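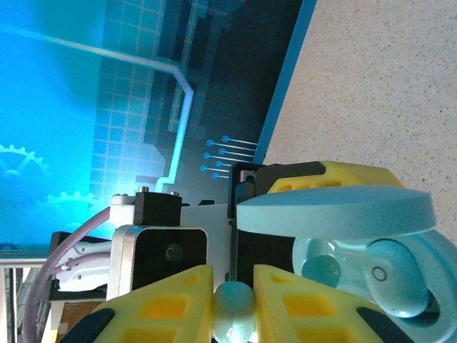 *Wrist view, Drasness cell. Yellow fingers on the gripper, circuit-print panel behind.*

**Pre-run inspection, two-arm handover study (Rulent method)**
Checked 2026-09-14, before the afternoon block

The method in one line, for anyone picking up this sheet cold: one arm offers a part, the other arm takes it, and the policy learns the timing from wrist views alone. That makes finger condition and camera mounting matter far more than they did in the March runs, so those sections are longer now.

## Fingers and pads

- [x] Yellow fingers seated, no play at the root
- [x] Pockets clear of grit and tape scraps
- [x] Black edging intact on both sides
- [ ] Spare pair in the drawer – only one left finger in there, please print more

Comment: the pocketed fingers are a joy with rounded parts. They give a little, then hold, and the part settles instead of shooting out sideways. In the last block we logged 942 handovers and 695 went through on the first try, without a regrasp. I love that number!

## Wrist cameras

- [x] Bracket screws snug (finger tight plus a quarter turn, no more)
- [x] Lens wiped with the dry cloth
- [x] Both fingertips in view when closed
- [x] Cable has slack at full wrist roll
- [ ] Exposure locked – was back on auto again after the restart

Comment: auto exposure is the first thing to look at if the policy hesitates. The blue panel pulls the brightness around when the wrist swings past it, and the policy reads the change as motion.
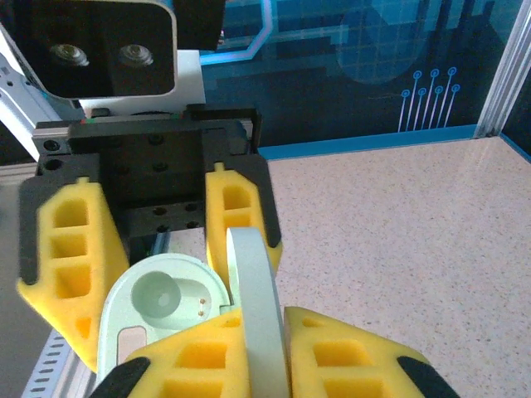 Does the receiving arm need to know what the part is before it closes?

It works from the wrist view and the gap between the fingers, with no part label at all. We tried adding labels in March and the handovers got slower with no gain in first-try grasps.

## Parts and work surface

- [x] Surface wiped down
- [x] Parts checked for cracks and sharp flash
- [x] Metal pins straight on any part that has them
- [x] Part list in Cao matches the bin

Comment: if a part has pins, offer it with the pins facing away from the receiving fingers. We bent one pair learning this.

## Motion and stops

- [x] Both e-stops pressed and released, arms dropped out each time
- [x] Speed limit set to 10 percent for the first pass
- [x] Shared zone boundary loaded on both controllers
- [x] Slow pass with empty grippers, no contact
- [ ] Release delay confirmed in Dratisico – file still shows the old value, fix before the block starts

Comment: the release delay is where the good stuff is. With a fixed delay the giving arm either lets go early or tugs. With the learned delay it waits for the small shift in the part and then opens, and you can hear the difference from across the room. We have some 56 clips of borderline releases set aside for the next training pass, and I can't wait to see what it does with them.

## Open items

1. Print left and right fingers, two of each.
2. Make the exposure lock survive a restart.
3. Update the release delay file, then repeat the slow pass.

Result: OK to run once item 3 is closed. Items 1 and 2 can wait until the end of the day, but lock exposure by hand before each block.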